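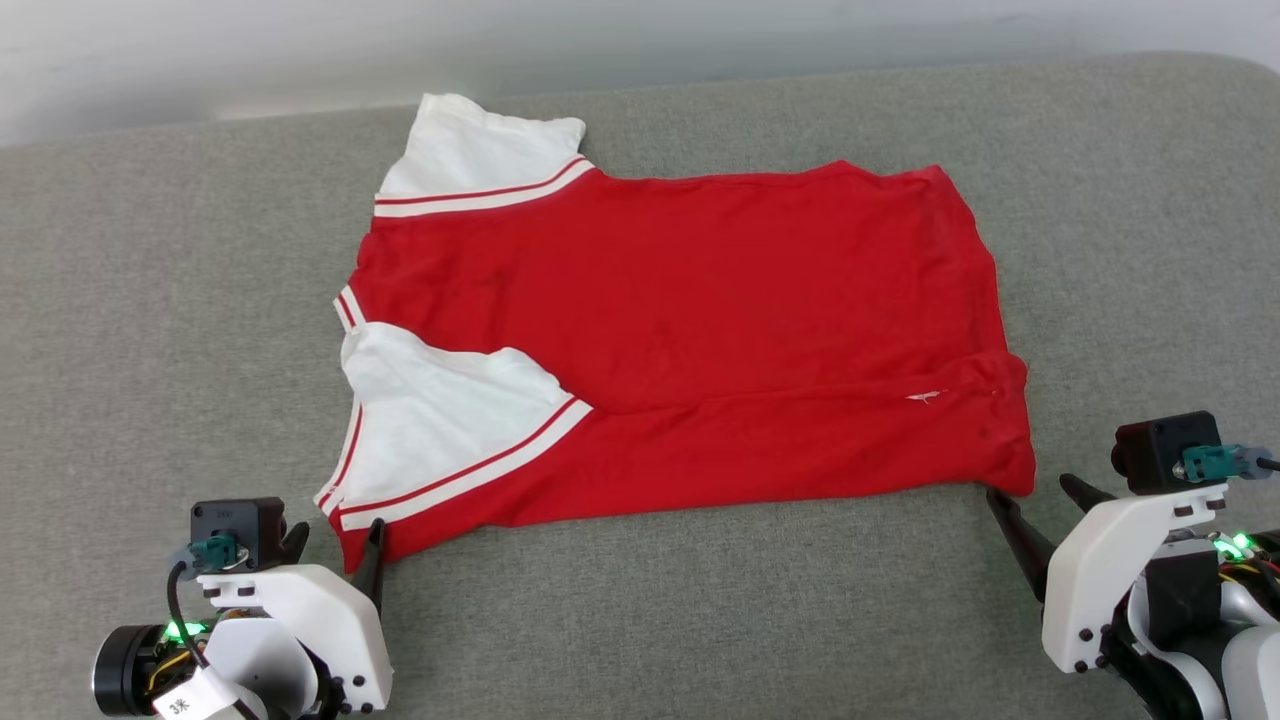 Back from the open day at Parkudell and my feet are killing me, but I have to get this down before I forget it all. Thread!

First off, hats off to whoever planned it. They'd given the whole ground floor over to demos and you could wander where you liked. No lanyard police, no queue for the tea.

The laundry folding was what I'd gone for and I ended up standing there for most of the morning. Two arms, one T-shirt, and a crowd of grown adults holding their breath over a sleeve.

I fold badly and fast. The robot folds carefully and slowly. Watching it I kept thinking about how much my hands do without asking me – finding the hem, feeling whether I've got one layer or two, giving it a little shake.

Elango Poduval was running that stand and he was brilliant. Answered the same question over and over (yes, it can do trousers, no, not jeans yet) and still sounded pleased to be asked.

He said the hard bit is the start. Once a shirt is flat, the folding is fairly well behaved. Getting it from a heap to flat is where the hours go. Anyone who has ever emptied a tumble dryer will nod at this.

They've used 400 garments in training so far, nearly all from charity shops and staff wardrobes. He told us a new shirt from a packet is too stiff and too tidy, and a robot that learns on those gets a nasty shock when it meets a real one.

One go went wrong while I was there. It got hold of two layers when it wanted one and the whole thing slid off sideways. Big groan from all of us! Elango let it carry on and it had another try from the other side. Huge cheer for that second fold, wonky as it was.

A little boy next to me asked if it could do socks. Elango said pairs are a separate problem and he'd like to retire before it's his.

Upstairs was Kerstin Amundsen's talk on the Cloltgate trial, where the same software is going into a hospital laundry. That place gets through 900 gowns a day. The plan is for the robot to take 300 of them and leave the awkward ones to the people who already know how to deal with them.

I liked that she brought two of the laundry staff along and gave them the microphone. One of them said her first request was that it should stop when she walks past, and her second was that it shouldn't beep. Both done, apparently.

Someone asked about cost and Kerstin just said it's still too dear for what it does and she'd be back when that changed. Refreshing.

Also saw the Zondlow team with their crate stacker. Very quick, very loud, lovely people. Left with a sticker.

And the Valdovinos tray sorter, which I only caught the last 2 minutes of because I was still downstairs watching shirts. Will go there first next time.

If they run it again next August, go. Take a child if you can borrow one, they ask much better questions. And wear comfier shoes than I did.

Right, I've got a basket of washing on the landing and I'm going to go and look at it with new respect.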